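Module 2 report – Second-hand or new? How first years in our halls kit out a room
Enda Moriarty

*Draft 3, word count still over, sorry. Refs to be tidied.*

## What I wanted to find out

Everyone says students buy everything new in the first week and bin it in July. I wanted to see if it was true for our own halls (Kemerier Court, blocks A to D) or just something people say. Started with three questions, ended up with two as the third one was too big.

1. Where do first years get their furniture and bits from?
2. What happens to it when they move out?

## Method

Paper questionnaire, one side of A4. Put under doors in all four blocks. 446 handed out, 60 came back filled in properly. Low. A few more came back blank or with drawings on and I left those out. Block C was worst, block A best, probably as I live in A and could nag people in the kitchen.

Also did short chats with six people who said yes on the form. Wrote notes by hand, no recordings. Names not used, as agreed on the consent sheet.

Problems with the method:

- asked about "furniture" on the form, and some people counted lamps and rugs and some didnt
- question 7 had two questions in it
- only people who care about the subject fill in a form like this, so the answers lean one way

## What people said

Most things came new. Bedding nearly always new, which makes sense, same with towels. Desks come with the room so hardly came up at all, except one person who had swapped theirs for a bigger table and was told to swap it back.

Second-hand was mainly chairs, shelves, mirrors and pans. Three places kept coming up: family, the Plimura swap page, and the charity shop on the corner by the bus stop. Family was biggest by a long way. I hadn't put family as a tick box in the first version – had to reprint.

Some bits from the chats:

> "I would of bought second hand but I came on the train with two bags, so it had to be delivered."

> "The swap page is good but you have to be quick and somebody has to help you carry it."

> "I don't want a used mattress topper. Anything else, fine."

Carrying came up in five out of the six chats. Price only came up in two. Surprised by that, I had a whole section planned on price and have cut it down to this paragraph.

## Moving out

This part is weaker, because first years haven't moved out yet. I asked what they *plan* to do. Most said take it home. Second most common was leave it for the next person, and that isn't allowed under the Kemerier rules (items left in rooms get cleared and charged for). Hardly anyone knew about the charge. Only a couple said bin.

I did email the halls office for the weight of stuff cleared last summer. They said they don't split it by block but the total was 837 bags for the whole site. No idea what size of bag. Have used it anyway with a note.

## Layout of the write-up

Plain tables and surfaces kept coming up under "things I'd want more of".

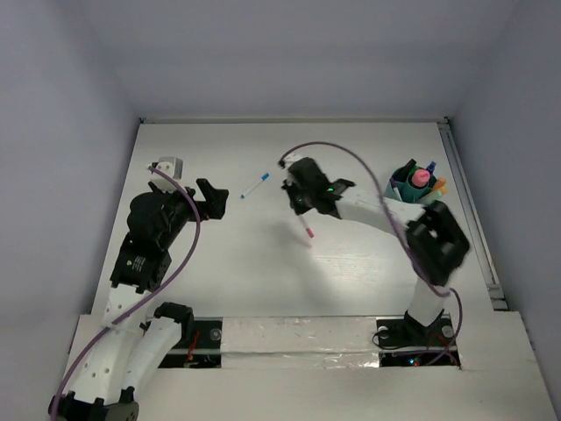
*Fig. 1. White rectangular tabletop with plain walls on three sides.*

## Work space

Short section. People want more flat surface and fewer shelves. One person in block D eats, works and irons on the same desk. Fold-down tables were the favourite idea in the chats, then a shared work room with big tables on each floor. The Lerkix study room gets used for this already but it closes at 9pm and is a walk from block D.

## What I would do next

- run it again in July when people are really leaving, same form with question 7 fixed
- ask about carrying directly – a trolley to borrow might do more than a cheaper shop
- talk to whoever runs the swap page, I messaged twice and got one reply
- get block C to answer somehow

## Limits

Small sample, one site, one term. Can't say anything about private renting. The numbers for plans are what people think they will do, and my own plan in September was to cook every night, so.

Appendix A: the form. Appendix B: consent sheet. Appendix C: tally sheets (scanned, page 2 is upside down, will fix before handing in).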